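Onon Hand Gripper, second version

Teach a robot with your own hand, no robot needed

We've been waiting to put this page up! The Onon is a two-finger gripper you hold like a power tool. Squeeze, and the fingers close. Do the job yourself, with the camera running, and you have a demonstration your arm can learn from. There is no joystick and no headset, and you don't have to tie up a robot for an afternoon while you practice.

The part we're most excited about is cloth. Cloth is hard (ask anyone who has tried to script a shirt!), and it's where hand teaching really shines. You feel the fabric tug and you slow down without thinking, and that small change of speed goes straight into the recording. Garments on hangers, things going into baskets, all of it can be shown at the speed you'd normally work. 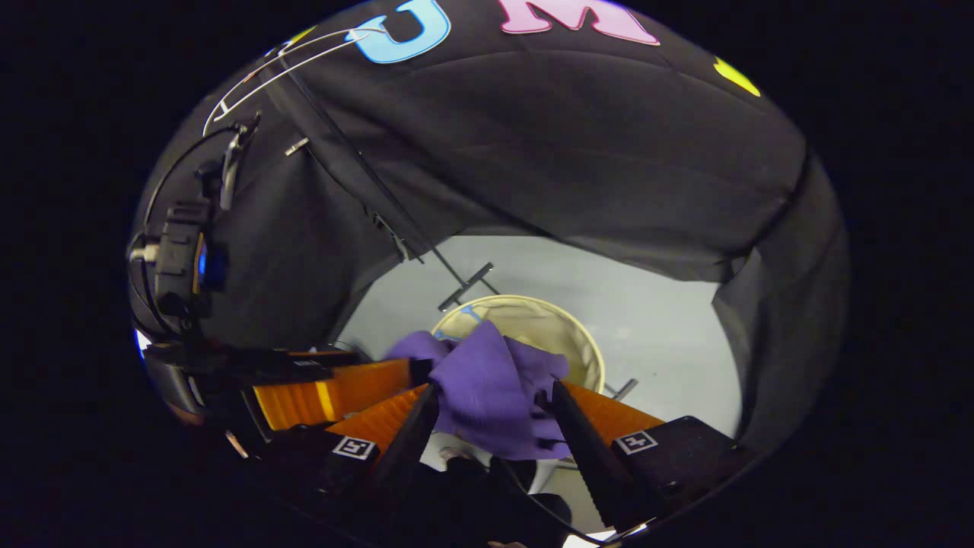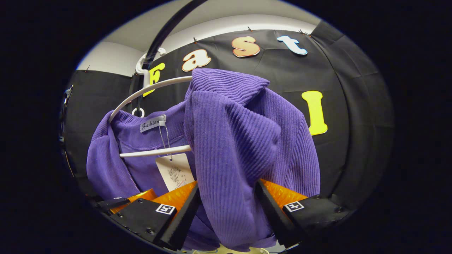

Purple cloth, black fingers, orange pads.

Version two comes with softer pads than the first one had, and they swap out with a small screwdriver. The square markers on the fingers let the software work out how far open the jaws are at every moment, so there's no sensor wire to snag on a sleeve. Keep them clean and please don't put tape over them.

The wide lens takes in a lot around the fingers, too, and that helps when you move from one work area to another.

What you get
Onon gripper with camera mount
Two spare sets of pads
Triltum recording software, one seat
Printed quick-start sheet

Details
Jaw opening: 106 mm
Weight: 71 g per finger, pads fitted
Storage: 2000 short demonstrations on the supplied card
Works with: Flunska and Nadar arms, using the matching wrist plate (sold separately)

New to this? Record 20 tries of one simple task before you change anything. Start from a different spot each time, and keep the clumsy ones where you recovered from a bad grip. They're surprisingly useful, and Triltum lets you tag them as you go.

Orders placed now ship in June. If you own the first version, your old wrist plate still fits, and the new fingers are sold as a kit on the spare parts page.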